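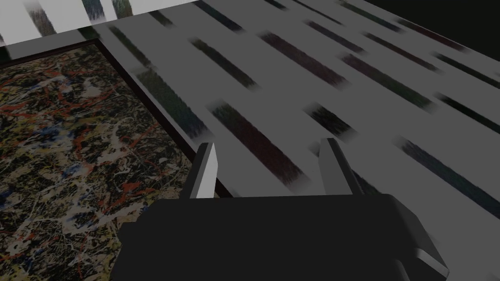
Wrist view in the simulator doesn't carry over to my real arm, what should I fix first?

Sitonley Workshop Help > Robots and Automation > Home builds

Posted by flatwasher on 26 October 2019

I have a six-joint Sisero arm on a bench in my garage with a Halonen two-finger gripper on the end. There is a small camera behind the gripper that looks down past the fingers. I want the arm to find a flat thing on the floor or bench, get one finger on each side of its edge, and close. I've been training on pictures from the Etier simulator because I don't have the patience to do it all on the real arm.

The render at the top is the kind of thing I'm getting. The framed painting is the target and the striped stuff is what it lies on. I picked a splatter painting and a busy stripe pattern on purpose. I had read that you should make the textures hard so the real world looks easy after that.

In the simulator it works well. With a fresh set of 447 test renders it finds the right-hand edge of the picture frame nearly every time. On the real arm, with a real picture frame on a rug, it's bad. It will sometimes go to the right place, but more often it settles on a line in the rug, or it slides toward the gripper itself and tries to close on nothing.

What I've done so far:

Checked the camera is square to the gripper. It is, as far as I can tell with a machinist's square.

Turned the shop lights on and off. Makes a difference but not in a way I can predict.

Trained longer. No change.

Swapped the rug for a plain gray blanket. Better, but I don't want it to work only on a blanket.

I have over 1,000 renders in the training set. All have the same painting and the same stripes, with the arm moved to different places. Should I be making more of them, or is something wrong with how they look? I don't mind redoing the set but it takes my computer most of a night, so I would like to do it once.

gasket_and_shim

Same painting and same stripes in every render is your problem. It has learned that painting and it has learned those stripes. More of the same won't help you.

Hard textures only help if they keep changing. Get a folder of a couple hundred pictures, anything at all, and have Etier pick one at random for the target and a different one for the surface every time it renders. Change the frame color too. Yours is dark brown against pale gray, so "dark strip next to pale" is a perfectly good rule in your simulator. Then you put it on a real rug with dark lines in it and it does what it was taught.

Do the light at the same time. I'd move it around and change the brightness for each render. Also put something where that black corner is. My guess is your garage isn't solid black past the edge of the rug, and it's an easy landmark for the network to lean on. A plain colored floor or a photo of a wall will do.

I had the same thing with a sorting arm last winter. I used 917 renders with everything randomized and it beat a much bigger set where I had only moved the arm. You don't need a huge number to see whether it's working. Render a small batch first, train on that for an hour, and try it on the real rug before you give it the whole night.

dullchisel

Just train on the real arm. Simulators are a waste of time for a home shop. Put the frame on the rug, move the arm by hand, save the picture, do it again. You could have been done by now.

lefthandthread

I agree with gasket_and_shim on the textures, but that doesn't explain why it goes for the gripper, so here is the other half.

Look at how much of your view is gripper. The body takes up the whole bottom middle and the fingers come up to about half height. In the render those fingers are pale on the inside and dark on the outside, with very crisp edges, while the stripes behind them are soft and blurry. The network can tell finger from floor by sharpness alone. Your real camera won't give you that. The fingers are close to the lens, so on most cheap cameras they are the part that goes soft and the rug is the part in focus. It may be seeing your real fingers as edges it is allowed to pick.

What I would do, in this order:

1. Save one still from the real camera with the fingers at the same opening as in a render. Lay one over the other in any paint program at half strength. If the fingertips don't line up, fix the camera position and the lens angle in Etier until they do. A machinist's square will tell you the mount is straight. It won't tell you the lens angle is right, and that is usually the number that's off.

2. Mask the gripper. Paint the body and fingers flat black in both the renders and the real pictures before anything goes into training. The fingers move, so you need a mask for each opening. I use 2, open and closed, because I only take pictures at those positions.

3. Blur the renders a little and add some grain. Do it after the mask so the edge of the mask stays clean in both.

4. Then do the random textures and lights.

I wouldn't throw out real pictures either. Keep the renders for most of the training and finish with a few dozen from your own camera. You will need some with the frame labeled anyway to know whether you're getting better. Right now all your testing is on the simulator and it's telling you what you want to hear.

One more thing. Put in renders where there is no frame in view at all, and label them as nothing to grab. If every picture you trained on has an edge to find, it will find one on a bare rug too. Have the arm stay put when the score is low and back up a couple of inches for another look. On my Halonen I also stop if the fingers close all the way, so at least it doesn't try to carry air over to the bin.

Reply from flatwasher

Thanks. I did the overlay and the fingertips are off by nearly the width of a finger, so the lens angle is going in first. I had typed in the number from the box the camera came in. Masks are next, then a small batch with random pictures. I'll keep the striped one in the folder with the rest.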